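22/10/2020 – typed up fast from my notes, quotes are as close as I could get them.

Oksana Holovko has the phone wedged under her chin and an accordion open in front of her. I can hear it wheeze when she shifts. She's been fixing them for 28 years, the last 22 in the same shop, Stustach, two doors up from the laundromat on Mumeck Street. Before that a kitchen table. Before that her uncle's kitchen table.

"Wax," she says, when I ask what goes wrong. "Old wax. Gets brittle, the reeds drop out, people think the whole thing is dead. They put it in the attic for the summer and then they're surprised."

So don't put it in the attic. Don't put it in the car either. She has strong feelings about cars.

"A man drove one here from the coast, windows up, in August. I opened the case and it smelled like a candle store."

Did she save it? Yes. Took her till December. She charged him 600 dollars and says she should of charged more.

I wanted to know about prices because people always write in and ask. A single stuck key, 60, and you can usually wait for it if she's not in the middle of something. Full tuning is another story. She won't quote it over the phone. "Bring it. I'll squeeze it. Then we talk."

Most of her customers used to be polka bands and church people. Now it's a mix. Ruwan Liyanage, who plays in Ziron (the five-piece, they did the street fair last year), brings her his two and a melodica he keeps dropping. Maribel Guzmán came in to learn how to patch her own bellows and stayed on two afternoons a week. She does the leather now. "Better than me," Oksana says. "My thumbs are finished."

Maribel, when I get her on the line, is shorter on words. Bellows corners, mostly. Skive the leather thin. Thinner than you think. Glue, clamp, leave it alone. "I ruined a lot of corners," she says. "Hers, mostly. She kept a box of junk ones for me to wreck."

What about the tuning itself? You scratch the reed. Near the tip and the pitch goes up, near the rivet and it goes down. A tiny bit of metal, and you can't put it back. Oksana uses a little scraper her uncle ground from a file. She has a tuner with a needle too but she says she looks at it after, to check, the way you look at a clock when you already know it's lunch.

She likes musette tuning, the wobbly kind, two reeds slightly apart. Wet, she calls it. Her customers keep asking for dry. "Everybody wants clean now. Fine. But then why buy an accordion?"

This year was slow and then it wasn't. Spring, nothing, phone didn't ring. Then everbody stuck at home found grandpa's instrument. By the summer she had cases stacked to the window and was turning away anything with a cracked frame. She's still behind. Button boxes are the worst, she says, all those little levers, bend one and the neighbor sticks.

Would she tell a kid to learn the trade?

Long pause. Wheeze.

"I'd tell them play first. Badly is fine. You have to know what it feels like when a note comes late. A player comes in and says it's slow on the G, and the tuner says G is perfect. The player's right. The reed speaks late. You won't hear that if you never played."

She plays every night after closing, one waltz, always on somebody else's instrument.
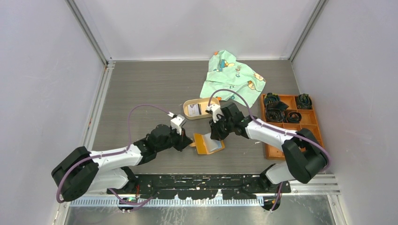 "That's the test," she says. "If I get to the end and didn't think about the reeds, it can go home."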